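Craddock 5-tray food dehydrator – review

Posted July 4, 2023

Price paid: $80 at the Dumden outlet in Brarnmont
Power: 515 watts

I bought the Craddock to replace a Juma that lost its fan last September. It has five trays, a dial thermostat and a timer. The timer is stiff but keeps good time.

Drying

Apple rings came out even on the top four trays. The bottom tray runs hotter, so I rotate once at half time. Herbs need the mesh liner, sold separately. Jerky was fine, though the drip tray is shallow.

Small fruit takes the longest. Cherry tomatoes want halving, cut side up, and anything with a thick skin should be pricked or sliced first. 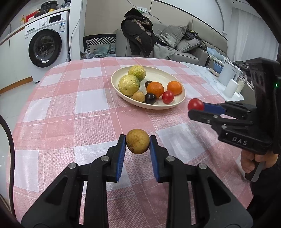 Noise and cleaning

Louder than the Juma – I run it in the laundry with the door shut. Trays go in the dishwasher, top rack only. The base gets a wipe with a damp cloth.

Four stars.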